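About Grodwood

Grodwood is a lamp repair and rewiring shop. Nazanin Khosravi opened it in January with a single bench and a shelf of parts, and Omid Sadeghi joined her a few months later. We fix table lamps, floor lamps, wall lights and small chandeliers. We don't do ceiling fans or anything that has to be fixed while it's still on the wall.

Most jobs are a new cord, plug or socket. These take 3 working days if we have the part. Older lamps can take longer, mainly when the threads are an odd size and Omid has to go looking. We keep old sockets for this and will buy yours if you have a box of them.

We charge $46 for a standard rewire, parts included. Shades are priced separately. Estimates are free, and we call before doing any work that goes over the estimate. Lamps left longer than 50 days after we call are sold or used for parts.

Please take the bulb out before you bring a lamp in, and wrap it on its own. Glass shades should travel in a box - a towel on the back seat is not enough. 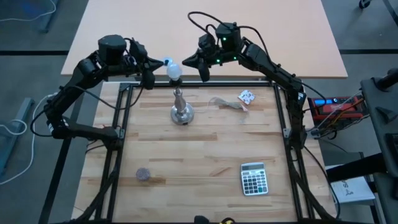
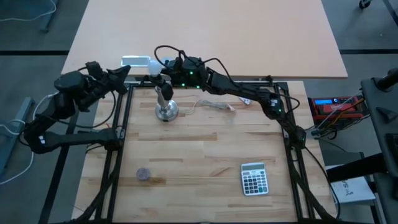
Forough Safavi wrote to us that her mother's floor lamp had flickered for years and she had been told twice to throw it out. It needed a socket and a new switch, she said, and she now reads by it every night.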